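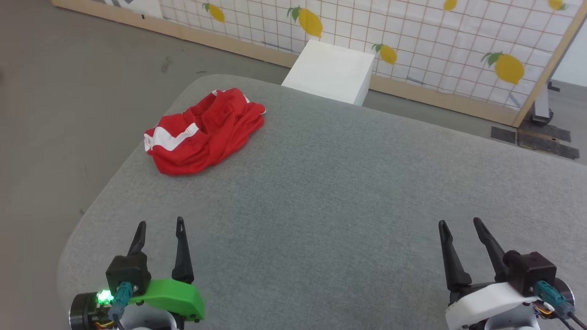

Red is the color that brings most complaints to Borent, a contract laundry that washes uniforms for amateur leagues. The wash manager, who has worked there for 2 decades and asked not to be named, puts the problem down to loose dye left over from manufacturing. "A dark red takes a lot of dye, and some of it never fixes," she said. "It sits on the fiber until water moves it." The trouble shows up first where red meets white, as it does on the red garment with a white stripe, bunched up on the gray tabletop. A pale stripe stitched to a saturated panel has no distance to protect it.

Borent tests one piece from each new order before the rest is washed. A strip of undyed cloth is stitched to the piece, and both go through a short cycle at 115 degrees Fahrenheit. The strip is dried flat and compared with a gray scale under fixed lighting. "We used to do it by the window," she said. "In the morning we passed things we would have failed after lunch."

Orders that stain the strip are run separately in cooler water, with a shorter soak. The load is kept small so the rinse can carry dye away. On the Fikesa account, which covers 47 teams, this added 40 minutes to the daily schedule. The client accepted it after one comparison wash.

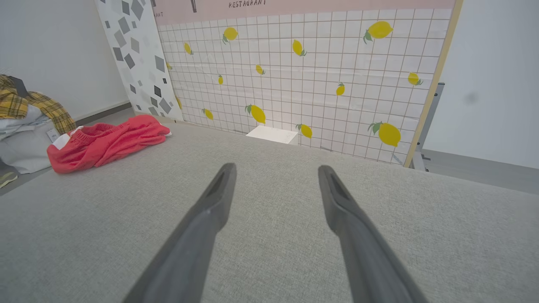 Light gray fabric with a felt-like weave, and the printed panel behind it.

Asked about home washing, she was less concerned with temperature than with waiting. "People leave the kit in the bag overnight. Damp red against damp white for ten hours is worse than any wash I could give it." Her advice is to take everything out the same evening and hang it up, even if it will not be washed until later.

She has little confidence in vinegar or salt as a way to set dye at home. Polyester is colored with disperse dyes, and neither product fixes them. "You get a shirt that smells like a salad," she said.

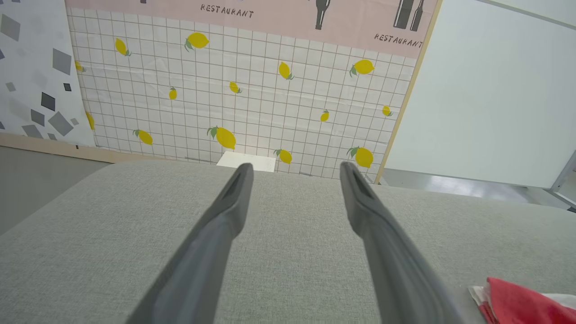 Drying is the other weak point. Disperse dye can move when polyester gets hot enough, so a stripe that survived the wash may still turn pink in the dryer. Borent dries problem orders on low heat and takes them out as soon as the cycle ends. Folding waits until they have cooled.

The company is now comparing two detergents, one from Pagano and one from Skendilik, on the same lot of red polyester. She would not give results before the last washes are graded in August.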